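Protokoll vom Nachbarschaftstreffen Gemeinschaftsgarten Worotia, 18. Januar 2021

So, ich war mit dem Protokoll dran und tippe das jetzt noch am selben Abend runter, solange ich meine eigene Schrift lesen kann. Wer etwas vermisst oder sich falsch verstanden fühlt: bitte melden, dann bessere ich nach. Getagt haben wir wieder per Video, der Ton war diesmal erstaunlich gut (bis auf die zehn Minuten, in denen bei mir das Bild stand und ich nur mitgehört habe).

Das Protokoll vom Oktober wurde ohne Änderungen angenommen. Mein Tippfehler bei den Beetnummern ist korrigiert, danke für den Hinweis!

TOP 1: Wasser

Das große Thema gleich am Anfang. Wir haben im letzten Gartenjahr 66 Kubikmeter aus der Leitung gezogen, und das ist uns allen zu viel. Im Raum stehen zwei Varianten. Entweder wir kaufen bei Kiretti einen gebrauchten Erdtank mit 3000 Litern, oder wir stellen hinter dem Schuppen mehrere kleine Tonnen auf und verbinden sie mit Schläuchen. Für den Tank spricht, dass er im Winter drinbleiben kann und man ihn nicht sieht. Dagegen spricht das Loch. Das müsste ja jemand graben, und der Boden dort ist nach der ersten Spatentiefe nur noch Lehm und Bauschutt, ich habe es beim Pfosten fürs Tor erlebt und möchte es nicht wiederholen.

Kiretti hat 700 Euro genannt, ohne Lieferung. Mit einem Minibagger wäre das Graben an einem Vormittag erledigt, aber dann muss der Zaun zur Straße an einer Stelle auf und wieder zu. Wir haben ziemlich lange hin und her geredet. Abgestimmt wurde noch nicht, ich frage bis zum nächsten Mal nach, was die Lieferung kostet und ob der Deckel begehbar ist.

TOP 2: Saatgut und Bestellung

Die Sammelbestellung geht wie letztes Jahr an Urkia. Bitte tragt eure Wünsche in die Liste ein, und zwar mit Sorte und Menge! Beim letzten Mal stand da einmal nur „Bohnen“, und ich habe dann auf gut Glück Buschbohnen genommen, was offenbar falsch war (Entschuldigung nochmal). Kartoffeln bestellen wir getrennt, die kommen später.

Bei der Tauschkiste gab es den Wunsch, die Tütchen endlich zu beschriften. Also Sorte, Jahr, und ob samenfest oder nicht. Die Kürbisse vom letzten Sommer waren ja eine wilde Mischung, gegessen hat sie am Ende trotzdem jeder, aber aussäen sollten wir davon nichts mehr. Wer Tomatensamen abgibt, schreibt bitte dazu, ob Freiland oder Dach. 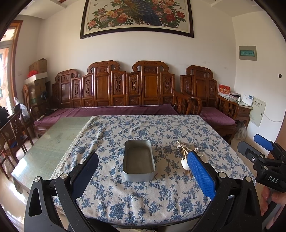 Sfakianakis wandte ein, dass die Tauschkiste so lange nichts bringe, wie sie im feuchten Schuppen stehe. Die Hälfte der Möhrensamen sei im vorigen Jahr gar nicht erst gekeimt, und das liege bestimmt nicht am Wetter. Man solle das Saatgut über den Winter lieber bei jemandem im Keller lagern und erst zum Frühjahr rausstellen.

Das fanden wir alle einleuchtend. Ich habe angeboten, die Kiste zu mir zu nehmen, mein Keller ist kühl und trocken und es ist noch ein Regalbrett frei. Ich hole sie in den nächsten Tagen ab. Wer vorher noch an die Sachen will, ruft bitte kurz durch.

TOP 3: Kompost

Kurz gehalten, zum Glück. Der mittlere Haufen ist reif und kann gesiebt werden, sobald der Frost raus ist. Auf den linken kommt bitte nichts Gekochtes mehr — da waren wieder Nudeln drin, und was Nudeln anlocken, wissen wir inzwischen. Neue Latten für die Vorderseite sind genehmigt, gekauft wird erst, wenn die Läden wieder normal aufhaben.

TOP 4: Freie Beete und Warteliste

Zwei Beete werden zum Frühjahr frei, auf der Warteliste stehen 5 Haushalte. Wir haben überlegt, das größere zu teilen. Dafür waren die meisten, dagegen gab es nur die Sorge, dass dann der Weg zum Wasserhahn zu schmal für die Schubkarre wird. Ich messe das beim nächsten trockenen Tag nach und schicke eine Skizze rum.

Verschiedenes

Das Schloss am Tor klemmt, bitte beim Abschließen leicht anheben. Die Leihgeräte hängen nicht alle an ihrem Platz, es fehlt die kleine Grabegabel. Schaut doch mal bei euch nach! Der Frühjahrsputz wird erst terminiert, wenn wir wissen, mit wie vielen Leuten wir gleichzeitig aufs Gelände dürfen.

Das nächste Treffen machen wir wieder per Video, den Link verschicke ich mit der Einladung.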